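Frequently Asked Questions: The Totley Street Supper

What is the Street Supper?
It's a free sit-down meal for anyone who wants one, held in the old Baumgartner building on Dranness Road. Some of our guests are living outside, some are in shelters or cars, some have an apartment and an empty fridge, and some just like the company. You don't have to tell us which. Last year we served 3,941 meals, and we'd love to beat that!

Do I need ID, a referral, or proof of address?
No. There's no sign-in sheet either. Come in and grab a chair.

What time should I show up?
Doors open at 5:30 p.m. and food starts coming out at 6. We keep serving until 7:30. If you get here at 7:25 you'll still get a full plate (this happens all the time, please don't turn around and go home).

Can I bring my dog, my cart, or my bags?
Yes to all of them. Dogs stay on a leash and carts go along the wall by the side entrance, where you can see them from any table.

Is there help with housing or paperwork?
Edeltraud Mayrhofer sits at the corner table from 6 to 7 and she is fantastic with forms. Replacement IDs, benefit letters, waiting lists, she has seen them all. She can't hand out housing, but she can tell you which office to call and sit next to you while you call it. Bring any letters you've received, even the old ones.

What do you do in winter?
From November through March we stay open until 9 p.m. so people can warm up. Jonas Koller runs the coat rack and gave away 200 coats last season. Men's large and XL go first, so if you have those in the closet, we want them!

I'd like to help out. Do I need experience?
Not a bit. Send a note to Dario D'Amico through the contact form and he'll set you up with a first shift. You need to be 13 or older, and anyone under 18 comes with an adult. Most new people start by pouring coffee or sitting down to eat with guests, and I really do mean sitting down. The conversations are the best part of the night.

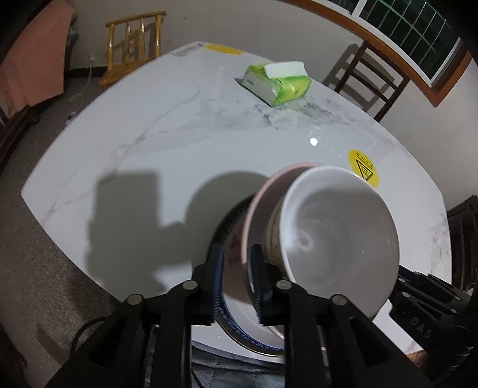
Why don't you use paper plates?
Guests asked us not to, back when we were starting out, and I'm so glad they spoke up. A meal on a real dish feels like dinner at somebody's house. It also means we're always happy to get more, and they don't have to match: a plain white bowl is great, and so is one with a pink rim and a bit of reddish flower decoration on the inside. Please wrap them in newspaper and leave out anything chipped.

Can I donate food I cooked at home?
Sorry, we can't take home cooking. Sealed dry goods, coffee, and whole fruit are all very welcome at the side entrance after 3 p.m.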